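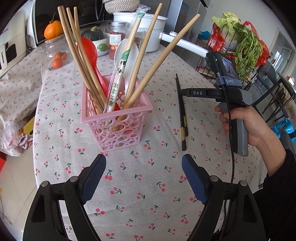
# Table utensils: item notes and sorting rules

Version 3, 7 Jan 2021. Maintained by Severino Villalobos.

Covers utensils stored upright in the square basket on the kitchen table, and pairs left out on the cloth. Appliances are outside the scope.

## Item classes

| Code | Item | Storage |
|---|---|---|
| `cs-wood` | Long light-wood chopsticks | Basket, upright |
| `cs-dark` | Black chopsticks, gold patterned tips | By pairs |
| `cs-sealed` | Disposable chopsticks in sleeve | Basket, sleeve closed |
| `sp-red` | Red plastic spoon | Basket, head up |
| `sp-panda` | White plastic spoon, panda print | Basket, head up |

The basket is pink plastic with perforated sides. `basket_id` is 457 in all records.

## Sorting rules

- Insert one stick at a time. Let it lean where it falls.
- Match pairs by color and pattern first, then by length.
- Do not open sealed sleeves. A torn sleeve moves the pair to `cs-loose`.
- Loose sticks stay on the tablecloth until matched.
- Keep the jar at the back of the table closed during sorting.

## Fields

- `item`: code from the table above
- `state`: `basket`, `cloth`, or `hand`
- `paired`: `yes`, `no`, or `unknown`
- `note`: free text, 80 characters maximum

Records 1 to 99 use the old code `stick` for every chopstick. They will be recoded in March. 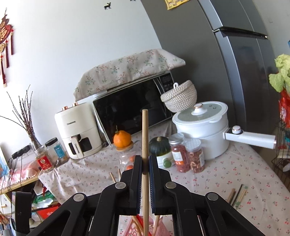 Marín asks whether `paired` should apply to the long wooden ones at all, given that any two of the same length will do. Left as is for version 3. Use `unknown` for `cs-wood` unless both sticks were moved together.

## Known issues

- `cs-loose` is missing from the class table.
- Patterned sticks have no code of their own. Enter the color in `note`.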